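Snacks for a long coach trip: what keeps and what doesn't?

Skirkis Travel Forum > Coaches and long distance > Food and drink

kerstin_w
I'm booked on the Velora overnight coach in March with my two teenagers. It's 20 hours door to door and I'd like to avoid buying every meal at service stations. Last time we spent a silly amount on dry sandwiches. What do people take that lasts without a cool bag? We leave at 6 in the morning, so there won't be time to cook anything on the day.

ArlindoQ
Boiled eggs, flatbread, hard cheese, apples. Cheese is fine for a day if you buy a block and leave it in the wax. I've done that route four times and never bought more than a coffee.

lacson_k
Please don't take boiled eggs on a coach. I sat behind someone with eggs for nine hours once and I can still smell them.

ArlindoQ
Eat them at the stops, then. There are five on that route.

lacson_k
Three now. They cut the timetable in the autumn.

sundqvist
Kenneth is right about the stops, and one of them is only long enough for the toilet queue. Check the Velora page before you go.

On food, I'd say weigh it up by calories. A teenager sitting still gets through less than you think. I pack 600 calories of dry stuff per person for the night part, plus one proper meal for the evening. Oatcakes and nuts mostly. Crisps take up a lot of room for what they are.

tai.luc
Disagree on crisps. You want something salty when you've been sitting in warm air all day, and they weigh next to nothing. Pack them last so they stay on top. I buy mixed packets over a few weeks when they're reduced and keep them all in one cardboard box at home, then fill a carrier bag from it the night before. 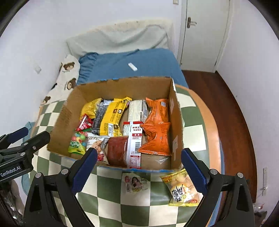

Post length: 214 words | 1 min read

The box stays behind, obviously. I write the earliest date on a bit of paper and go by that, otherwise you end up with stale ones at the bottom. For the two kids I'd take four packets each and let them choose, it saves arguments at two in the morning.

sundqvist
Four packets each is a lot of salt, and then they want drinks, and then they want the toilet.

tai.luc
There's a toilet on the coach.

lacson_k
Have you seen it?

kerstin_w
Thanks all. No eggs, then. I'll do cheese rolls for the first day and dry things after that. Is there hot water on board? I thought of instant noodles.

ArlindoQ
Not on Velora. Cirner had an urn on their coaches but they took it out. Take a flask. The Sydorenko one in my profile picture cost me 28 and keeps water hot enough for noodles until the evening, not much longer.

sundqvist
Noodles on a moving coach is how you get a burnt leg. Wait for a stop.

kerstin_w
Cold rolls it is. Will report back after the trip.

Thread views: 892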